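October, late evening

The rain never let up today, so I gave in and stayed indoors with the second pot of tea and the box of bits for the board. I have been promising Ayten Erdem this thing since the summer and she has been very patient about it, but I could hear the patience thinning a little on the telephone, so today was the day.

I ought to set down how it began, or I shall forget, as I forgot with the train set. Ayten has the morning group at Trorkow, the under-fives mostly, and they love anything that fits into anything else. The old pegboard had lost half its pieces down the back of the radiator. She asked me if I could think of something sturdier, with a few shapes on it, nothing fussy. I said yes before she had finished asking, which is my usual trouble – I do like to be asked.

So, the board. I had wanted yellow and red for the pieces, but in the end everything is blue on white, and I have come round to it. It is restful. There is a sort of wide disc with a knob on top, which is much my favourite and which I should have liked as a child, and then the little pegs, and the small oblong blocks that stand up side by side like two people waiting for a bus. I spent far longer than I should have this morning standing them up and knocking them down again, with the wireless on and my toast going cold.

The pegs worry me a bit. They are small, and Ayten will have to be strict about keeping them with the older ones. I wrote that on the back of an envelope for her and then used the envelope for the shopping list, so I must write it again. I have also been thinking about the feel of them in the hand. When you are four you don't pick a thing up with your fingertips, you grab it with the whole fist, and a short peg simply vanishes. A slightly longer one might be kinder. I could try it with the leftover piece from Savchuk, if it hasn't gone into the kindling.

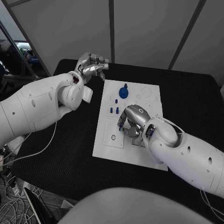
The board on its black table, with the blue disc, the pegs and the two little blocks.

Looking at it tonight, I still think the upper part is the better half. The thin circle over towards the right is nice and plain, and the eye goes to it. The square plate lower down on the left, with its little dark ring of a hole, I am less sure of. It looks rather lonely down there and I keep wanting to move it. Perhaps I will leave it alone and see what the children make of it, as they generally find a use for the corner you had given up on.

Supper was the end of the leek pie. I wrote to my sister, two sides, mostly about the gutters. Must remember to ring Ayten before nine tomorrow and find out whether she wants a bag for the pieces or a tin.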